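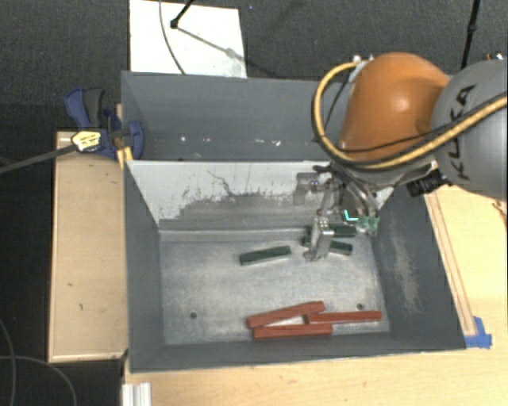
Lernt ein Roboter schneller greifen, wenn er seine Versuche selbst aussucht? In der Kiste, in der er geübt hat, vermutlich schon ein bisschen, über andere Kisten weiß man danach wenig.

Ich hab mir übers Wochenende das Paper von Juvidik vorgenommen, das gerade überall als Durchbruch beim Bin Picking herumgereicht wird. Kurzer Thread, weil mich drei Leute danach gefragt haben und ich nicht dreimal dasselbe tippen will.

Die Behauptung: 1342 Griffversuche reichen, um eine Greifstrategie von null an zu lernen. Keine Simulation, keine Demonstrationen von Hand. Das Verfahren heißt Plolamari und wählt jeden Griff danach aus, wo das Modell sich am unsichersten ist.

Die Idee ist nicht neu. Aktives Lernen beim Greifen gibt es seit Jahren, und das Problem ist immer gleich: Unsicherheit schätzen ist schwer, und ein Modell, das noch nichts kann, weiß auch schlecht, was es nicht kann.

Neu ist die Art, wie sie die Unsicherheit berechnen. Statt eines großen Ensembles nehmen sie 2 kleine Netze und schauen, wo die sich widersprechen. Billig, geht auf normaler Hardware, gefällt mir. Zwei Netze können sich aber auch wunderbar einig sein und beide falsch liegen.

Jetzt zum Aufbau. KUKA-Arm, graue Kiste, längliche Klötze in Rot und Grün. Alle Klötze quaderförmig. Wer so etwas greifen will, muss im Wesentlichen die lange Achse finden und quer dazu zupacken. Dafür hätte man vor zwanzig Jahren schon eine ordentliche Kantendetektion geschrieben.

Dunkelgrün und Ziegelrot auf grauem Metall ist auch farblich eher gnädig. Ich hätte gern graue Klötze auf grauem Boden gesehen. Oder irgendetwas Glänzendes. Oder einen Beutel.

Und dann die Füllung. Ein paar Klötze, dazwischen viel freier Boden. Die roten liegen zwar dicht beieinander vorne an der Wand, das ist der interessante Fall. Der grüne, der für sich liegt, ist geschenkt. Im Paper werden beide Fälle in dieselbe Erfolgsquote geworfen.

Genau da würde ich ansetzen: Wie gut ist das Ding an der Wand? Wie gut bei Klötzen, die sich berühren? Steht nirgends. Ich hab den Anhang zweimal gelesen.

Was drinsteht: ein Vergleich mit zufälliger Auswahl der Griffe. Plolamari gewinnt. Ja gut. Zufällig in eine halbleere Kiste zu greifen heißt meistens auf Blech zu greifen. Die faire Vergleichsgröße wäre eine simple Heuristik, die wenigstens auf einen Klotz zielt.

Neelam Katiyar hat diese Frage im Online-Seminar im August auch gestellt. Antwort von Po-yen Chuang, Zweitautor: Die Heuristik hätten sie ausprobiert, sie sei »ähnlich gut gestartet, dann aber abgeflacht«. Dann zeigt doch die Kurve! Ein Plot mehr hätte da noch reingepasst.

Fairerweise: Chuang war in dem Gespräch sehr offen. Die Wiederholungen kamen von 5 Trainingsläufen, und einer davon ist deutlich schlechter als die anderen. Der ist im Mittelwert drin, aber man sieht ihn in der Abbildung nicht, weil nur der Standardfehler eingezeichnet ist. Bei so wenigen Läufen bitte jede Linie einzeln zeichnen.

Noch was zur Methode. Getestet wird in der Kiste, in der auch trainiert wurde, mit denselben Klötzen, demselben Licht. Das Wort »Generalisierung« kommt im Abstract trotzdem vor. Gemeint ist: neue Lagen derselben Klötze. Das kann man so nennen, ich würde es nicht tun.

Eine Kiste mit abgewetzter Trennwand und Kratzern an der Seite ist mir übrigens lieber als jede gerenderte Szene. Der Abrieb ist Teil der Daten, mit Reflexen und Schatten muss das Modell klarkommen. Schade nur, dass es nie eine zweite Kiste zu sehen bekommt.

Der Teil, der mich überzeugt, steht fast versteckt in Abschnitt fünf. Nach 30 Griffen hört das Modell auf, die Mitte des Bodens zu probieren, und fängt an, sich für Ränder und Kontaktstellen zu interessieren. Das ist sauber ausgewertet und wäre für sich schon ein gutes Workshop-Paper gewesen.

Cokance schreibt in der Pressemitteilung daraus »Roboter bringt sich das Greifen selbst bei, bereit für die Logistik«. Von Logistik steht im Paper kein Wort. Dafür können die Autoren vermutlich nichts – widersprochen haben sie allerdings auch nicht.

Wer es nachbauen will: Der Code ist da, die Rohdaten angeblich »auf Anfrage«. Ich habe angefragt. Stand 8. Sep. 2021: keine Antwort. Falls sie kommt, hänge ich sie hier an.

Nachtrag, weil gefragt wurde: Nein, das ältere Verfahren von Sethi ist nicht dasselbe. Dort wird die Unsicherheit über die Greifhöhe mitgelernt, hier nur über Position und Winkel. Bei flach liegenden Klötzen macht das wenig aus. Bei einem Haufen schon, und den habe ich im ganzen Paper nicht gefunden.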